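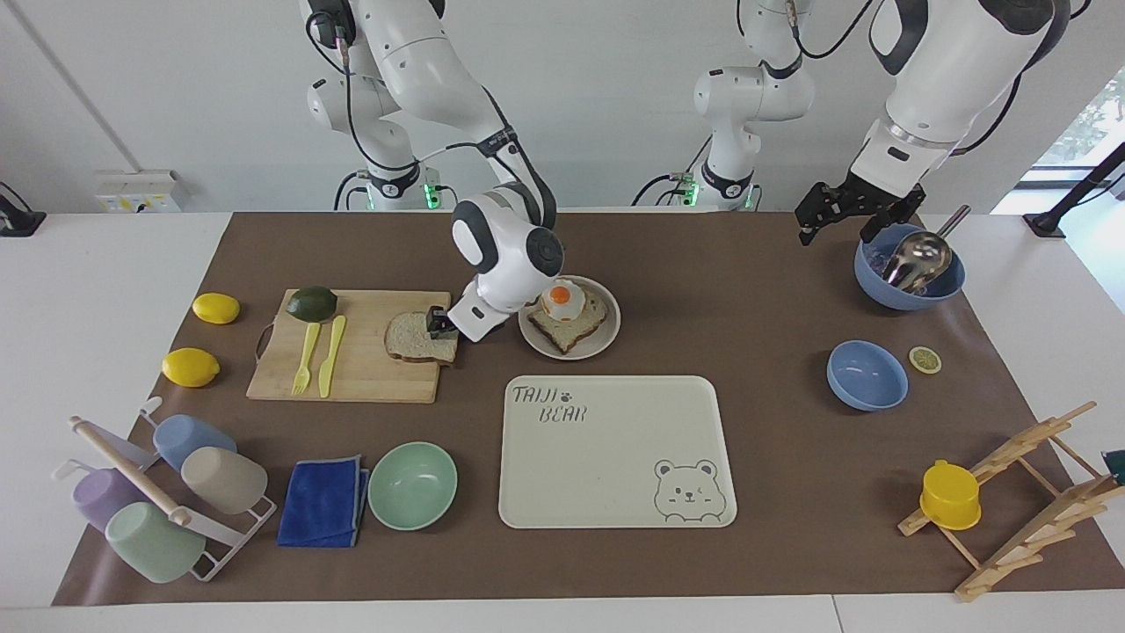 Anyone else freeze their bread sliced? Or am I wrecking it?

crumbandcoffee
OK so I live alone and I go through a loaf in maybe a week and a half, and by day four it's either a brick or it's growing a sweater. My sister says to slice the whole thing and freeze it. My mother says freezing bread is a crime and you keep it cut side down on the board with a towel over it, end of discussion. I've been doing the 700 gram country loaf from Adine (the bakery by the old post office, not the cafe) and at their prices I hate throwing any of it out. What do you all do?

lefthandedladle
Freezer, every time! Slice it once it's completely cool, put it in a bag, squeeze the air out, done. I toast straight from frozen and I swear I can't tell. The only thing I'd say is don't leave it in there until spring. After 2 months mine starts tasting like the freezer.

Pullach_Rye
Depends on the bread. I grew up near Pullach and we had a dark rye that was better on day three than on day one, and it sat in a bread box the whole time. White bread, sure, freeze it. Freezing a real sourdough rye is pointless, it keeps fine by itself.

lefthandedladle
She said country loaf though, not rye.

Pullach_Rye
And I said it depends on the bread.

toastpoint63
Your mom is right for the first two days and your sister is right after that. I eat half fresh and freeze the other half the same day I bring it home. People wait until the bread is already stale and then freeze it, and then they complain that it comes out stale. Well, yeah!

crumbandcoffee
Oh no, that is exactly what I've been doing. I've been freezing it on day four like some kind of rescue mission.

mossy_kettle
Whatever you do, don't put it in the fridge. My husband does this and it makes me nuts. It goes hard faster in there than on the counter, I don't care how many times he tells me it's "keeping."

gravelroad_annie
I'm going to disagree there. I'm somewhere so humid in summer that bread on the counter is moldy by the second morning. I keep mine in the fridge in a zip bag and toast it. Is it as good as fresh? No. Is it green? Also no.

mossy_kettle
Then freeze it??

gravelroad_annie
My freezer is the size of a shoebox and it's full of peas and ice cream. I've made my choices.

toastpoint63
Fair enough, ice cream wins.

hobnob_jr
Has anyone tried the Lucero bread box, the one with the bamboo lid? I got one in December and I'm on the fence. The crust stays nicer than in a plastic bag but the inside dries out if I've only got a heel left. It does hold a whole loaf plus a few rolls.

Pullach_Rye
I have an old enamel one and it's the same story. They work better full. Put half an apple in with it if it's drying out, just change the apple before it gets weird.

hobnob_jr
How weird are we talking?

Pullach_Rye
You'll smell it.

lefthandedladle
Please don't put fruit in with your bread, you'll get mold in no time.

Pullach_Rye
Been doing it for years, no mold. Agree to disagree.

crumbandcoffee
Update! Bought a fresh loaf, sliced all of it that evening and froze half in pairs with wax paper in between (my sister's trick, so they don't stick together). Had two slices this morning at 63 on my toaster dial, which is a ridiculous thing that goes to 100, and they were great. Crackly outside, soft in the middle. The other half is on the board under a towel so my mother can't say anything.

mossy_kettle
A toaster that goes to 100? What is that thing?

crumbandcoffee
It's a Jatmont, came with the apartment. Anything over 80 sets off the smoke alarm.

gravelroad_annie
If you end up with stale ends anyway, save them for bread pudding. I keep a bag going for croutons too, when the peas allow it.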